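How I Keep My Cleaning Cloths in a Basket (and Out of the Sink)

2021-04-28

I put this off for ages, so I'll start with the part that got me moving: I opened the cupboard under my sink, looking for one dry rag, and a whole avalanche of them came down on my feet. Old T-shirts, half a bath towel, a bunch of those thin striped things from a multipack. Some of them were stiff. I don't want to talk about the stiff ones.

So now I have a basket for cloths, and it lives out in the open on the counter where I can grab one without bending over. It's been going since last August and I'm still doing it, and that's a record for me!

What you need

A basket with an open top, wide enough to get your whole hand in
12 cloths, give or take whatever you already own
Scissors, if you're cutting up old shirts
A mild detergent with no softener
15 minutes, plus the wash

Sorting

Dump everything on the floor or the bed. Pick up each cloth and give it a squeeze. If it's scratchy or has a smell that survived the last wash, it goes. I ended up tossing more than I kept, and the good shirts that were past wearing got cut into squares. Mine are 12 inches on a side — big enough to fold in half and still cover your hand. Don't bother hemming. Jersey curls up at the edges a little and then stops.

I stick to dark colors for anything that goes near the stove. Charcoal gray is my favorite (tomato sauce, coffee, whatever, you just don't see it), and I save the pale ones for windows and mirrors. I bought a few extra dark ones from Jurkwood when I ran short, and they've held up fine, although they shed like crazy in the first wash. Wash them by themselves the first time. I didn't, and I had a very fuzzy pair of leggings.

Washing

Warm water, half the detergent you think you need, and skip the fabric softener completely. Softener coats the fibers and then the cloth just pushes water around the counter. If you've been using it for years, run the cloths through twice with a splash of white vinegar in the second load. Dry them all the way before they go anywhere near the basket. A damp one at the bottom will make the whole pile smell like a basement.

Picking the basket

Woven is what you want, so air can get in from the sides. I tried a plastic bin from Conavum first and it was fine for socks but terrible for this. Go for a bright color if you can find one! Mine spent a month being beige and everybody in the house walked right past it with wet hands. Orange gets noticed.

Filling it

Put the basket on a clear stretch of table or counter and drop the cloths in. I used to fold mine in thirds and stand them up in a row, and it looked great until someone took one. These days I let them go in crumpled. Just push the cloth down toward the middle and tuck in whatever hangs over the rim.
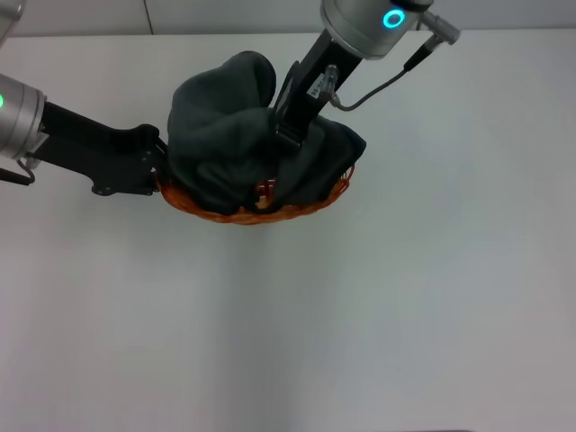

Dark gray cloth in the orange woven basket, no folding required.

If you're a folder and it makes you happy, go ahead and fold. Square cloths, in half and in half again, folded edge up. Everything else about the setup stays the same.

Keeping it going

Used cloths never go back in the basket, even if you only wiped up one drip. I hang mine over the side of the laundry hamper until they're dry and then let them fall in. When the basket gets down to two or three, that's wash day. Every so often I take the basket outside, turn it over and smack the bottom to get the lint and crumbs out — a quick wipe with a barely damp cloth does the rest, and then it sits upside down until it's dry.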